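Home-Built Gripper Arm: Questions We Keep Getting

Since the write-up of the arm went onto the workshop pages in May, the same questions have come in over and over, most of them from people hoping to be told it's easy. Answers below. They are less cheerful than the ones on the kit sellers' sites, and I have tried to say which parts I know and which parts I only suspect.

What is the project, in one paragraph?

A small arm with a two-finger gripper, built on a bench in the Sernau shared workshop, plus a simulated copy of it that runs on an ordinary desktop computer. The goal is modest. It should pick up small items from a tabletop and put them down somewhere else. We call it Setum, mostly so the folders have a name.

Can it do that?

In the simulator, often. On the bench, sometimes. Anyone who gives you one success figure for both is selling something, or hasn't tried the second one yet.

Why bother with a simulation at all?

Broken fingers. The first printed pair lasted one evening. In software you can drive the gripper straight into the table all night and it costs you the electricity. I was against the simulator at first and I still think hobby builders lean on it too much, but I would not start another arm without one.

How much did it cost?

Around $700 for the real arm, counting the power supply and the motors we ruined. People write in to say they can do it for a third of that. Maybe so. Ask them whether they counted the second set of motors.

Do I need a special camera?

No. You need one you can mount so that it never moves. Ours looks out over the fingers, and the simulated one is set up to match. If the mount slips by a hair, everything you tuned that week is worth very little. Spend your money on the bracket.

What does the gripper view look like in the simulator?

Plain. We kept the tabletop flat and dark and put only a few things on it, because early on we had a beautiful wood-grain bench with shadows and it told us nothing except that the graphics card was warm.
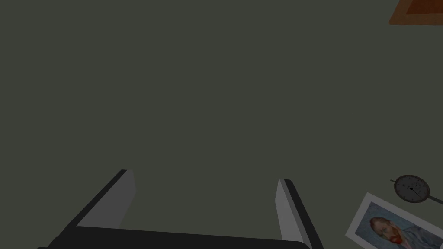
Simulated gripper view, fingers open. Dial instrument and portrait card at lower right.

Look at how little of the card and the wooden piece in the top corner there is to work with. Half of our trouble has been of this sort. A person fills in the rest of an object without thinking about it. Software has to be given some reason to, and "move back and look again" is still the best rule we have come up with. It's slow, and it looks silly when visitors are watching.

Why those objects and not simple blocks?

Blocks flatter everybody. A cube has flat sides, it's as tall as it is wide, and you can grab it badly and still get away with it. A thin card lying flat is a nasty thing for two stiff fingers, and a round dial has a shape that invites a grab in the wrong place. If your arm has only ever met cubes, I don't believe your numbers.

Does a printed face confuse the software?

We argued about this one. A card with a painting on it has lots of color and detail inside a plain border, and the worry is that the software will chase the detail and ignore the edge, where the fingers need to go. I suspect that happens some of the time. I can't prove it, and I would be careful with any forum post that says it can.

How many practice runs did you do?

The log for the current version of Setum stood at 2,524 simulated attempts when I last opened it. Don't be impressed. A lot of them are near copies of each other, and a long log is easy to make if you leave a computer on.

What should the fingers be made of?

Something you can replace in minutes. We have been through 4 designs on the real arm. The stiff ones held their shape and dropped things. The soft ones held on to things and then bent. The pair we use now is a compromise and I don't love it. Add a grippy pad to the inner face before you redesign the whole finger, as most people do it the other way around and waste a month.

Is the Zutberg controller board any good?

It works. The manual is poor, the connectors are fussy, and the "plug in and go" line on the box is not true in any sense I recognize. We moved to it from the Mägi board when one of ours quit, and I would call the two about even. Buy whichever one somebody in your workshop already knows how to fix.

Can I build this at home, without a shared workshop?

Yes, if the people you live with can stand the noise. You need a table that doesn't wobble, a way to cut power fast, and a place where the arm can stay set up between sessions. The last item is the one that sinks kitchen-table builds. Taking it apart every night means lining everything up again every night, and after a week or so of that you will find reasons to do something else.

How do I stop it from hurting someone?

Fit a real switch that cuts power to the motors, and put it where your hand already rests. A stop button on a screen doesn't count. Small arms are weak, but they pinch, and the small ones are the ones people lean over.

Will you share the files?

The finger drawings, yes. They are on the shelf computer at Sernau in the Setum folder. The simulator setup is not ready to hand out. It runs on one machine with settings nobody wrote down at the time, and I'd rather fix that before 8 people write to me with the same error.

Is it worth doing?

Depends on what you want. If you need things moved from one side of a table to the other, use your hands. I have learned a good deal about motors, mounts and my own patience, and the arm still drops the card more than I'd like. Bench sessions start at 7 p.m. if you want to see it for yourself. Bring your own safety glasses, the workshop pairs are scratched.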